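Final Report: The Stop That Came Late
Sorting Cell Project, Team Driltex

Our team spent the spring term getting a robot arm to sort small parts into trays, and for most of that time the sorting was all we thought about. Then, one Friday in May, the arm kept moving after we had pressed the emergency stop. It went on closing its gripper and finished a short downward move before it finally quit. There was no harm done to any of us, but we were pretty shaken, and we ended up giving the rest of the term to finding out why. This report is mostly about that.
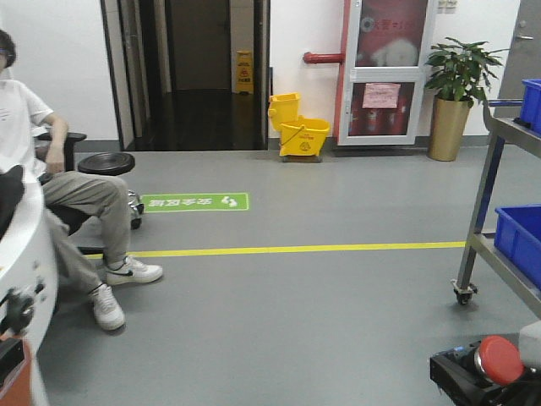
Figure 1. The floor side of the cell, with the red emergency stop button at lower right.

We began with the logs, which we should have been reading all along. The control program, which we called Zurkley, was meant to check the stop signal every cycle. What we found was that it only checked between moves, so a press in the middle of a move had to wait its turn. In the worst case in our logs the wait was 1000 milliseconds. A whole second feels very long when you are standing next to the thing!
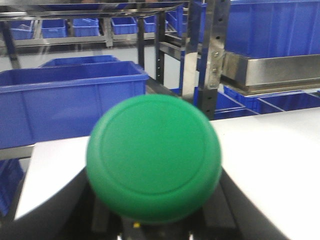

The grip command turned out to be the worst offender, and we had written that part ourselves, so we can't blame anyone else. While the fingers were closing, the program sat in a loop waiting for the force reading to settle, and it ignored everything else until it did. Hard, square parts settled quickly. Rounded ones like the green piece, with its domed front and softly curved edges, gave a reading that wandered up and down, and the loop just kept going – sometimes until it timed out.

Once we understood that, we wrote a test plan. We would run the normal sorting job, press the stop at a different point each time, and save the delay from the log. Everyone stayed behind the yellow floor line while the arm was powered, and one of us did nothing but watch.

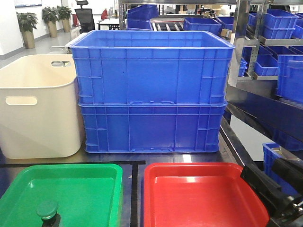

Figure 2. Work area with the green and red trays in front and the larger containers behind.

We made 127 presses in all, which took a good deal longer than we had planned (we are grateful to the Plitov lab for letting us stay late). With the old program, nearly every slow stop fell inside the grip loop. We then moved the stop check into its own thread and wired the button straight to the drive power as well, so that the software no longer gets a say in it. After the change, only 2 presses were slow enough to look into, and both came from a loose connector on the Trajkovski board. We replaced the connector and repeated those two without trouble.
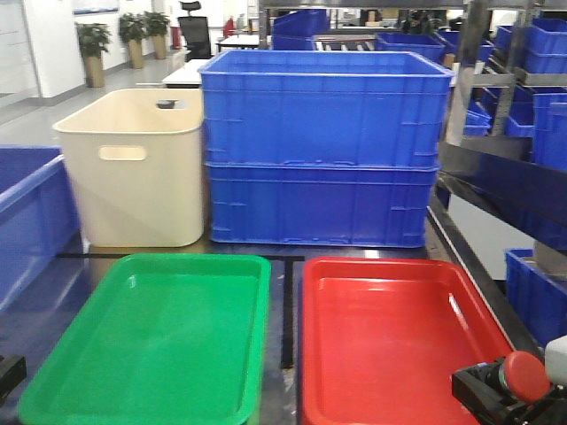 What We Would Do Differently

We would test the stop button in the first week, before the arm ever picked up a part. We would also wire it to the power from the start and keep a written record of each check next to the cell. The sorting itself is still a bit slow, and the next team is welcome to our notes on it.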